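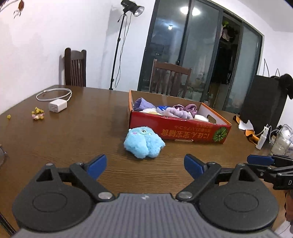

lestil_bench
Posted Monday, 7:42 pm

Looking for advice on packing long-pile plush for storage in reused produce boxes. I have 69 pieces to put away before June, mostly round shaggy ones from the Dokesow line, and the closet they go into is next to a bathroom. The boxes are the shallow fruit type from the grocery store, printed red outside and white inside, with a hand-hold punched through the short end. The light-blue one on the table is typical of what I have: round body, stubby limbs, pile long enough to hold a dent. My questions are whether the hand-holds need to be sealed, and whether the white inner face is safe against light-colored pile for a year or more.

----------

corrugate_dan
Posted Monday, 8:05 pm

Seal the hand-holds. Moths and carpet beetles will use any opening that size. Packing tape on the outside, a patch of card behind it so the adhesive never faces the toy.

The white liner is a separate question. White on the inside of a produce box usually means bleached or coated paper. It says nothing about acid content. Line it.

----------

pile_and_nap
Posted Monday, 8:31 pm

Disagree on sealing. With a bathroom on the other side of the wall you want air exchange. Cover the holes with fine mesh, glued down at the edges. I stored shaggy pieces in taped boxes one summer and they came out smelling of cardboard. It took two rounds of airing to get rid of it.

Also, do not stack them. Long pile takes a set under load. One layer per box, face up, limbs not folded under.

----------

corrugate_dan
Posted Monday, 8:48 pm

Mesh is fine if the glue line is continuous. Most people do four dots at the corners and call it done.

The smell is the cardboard itself. Produce boxes sit in coolers and absorb whatever is near them. Air the empty box for a few days with the flaps open before anything goes in.

----------

lestil_bench
Posted Monday, 9:10 pm

No flaps on these. They are open trays, so I was going to set a second one upside down on top as a lid. They are the same size, so the walls would meet edge to edge. Does that hold?

----------

quarterfold
Posted Monday, 9:26 pm

Edge to edge does not hold. The walls slide past each other the first time you lift it. Cut a strip of flat card 100 mm tall, run it around the inside so half of it stands above the rim, then drop the upper tray over it. That gives you a collar and some extra height for the pile.

For liner I use Bakalis unbuffered tissue, two sheets crossed, ends folded over the top. A pack of 200 will cover what you have with some left over.

----------

pile_and_nap
Posted Monday, 9:40 pm

Seconding the collar. For the tissue, plain white unprinted is enough for polyester. Unbuffered matters for silk and wool. Spending extra on it for acrylic or polyester plush is a waste.

----------

quarterfold
Posted Monday, 9:52 pm

Check the label before assuming polyester. Some of the older Dokesow pieces were a wool blend. If the label is gone, treat it as wool.

----------

lumon_shelf
Posted Monday, 10:15 pm

Two things not mentioned yet.

Brush before packing. A wide-tooth pet comb, in the direction of the pile, short strokes, and keep it off the face. Embroidered or glued features like the eye outline and the pink cheeks will snag.

Humidity. Put a cheap meter in the closet for a week first. If it stays above 60 when someone showers, neither tape nor mesh is going to help and you need a different closet. I keep mine on Lumon wire shelving, 30 cm off the floor – the outside walls sweat in winter.

----------

corrugate_dan
Posted Monday, 10:22 pm

Agree on the meter. I would still tape.

----------

lestil_bench
Posted Monday, 10:50 pm

Labels checked on the first batch. All polyester except two with no label, which will get the unbuffered tissue. I will do the collar and glue mesh over the hand-holds, full perimeter. Meter goes in tonight. The Lestilent bins I had bookmarked are off the list for now – too deep for a single layer.

Does anyone have a preference on glue? I have PVA and hot melt.

----------

quarterfold
Posted Monday, 11:03 pm

PVA. Hot melt lets go of coated board.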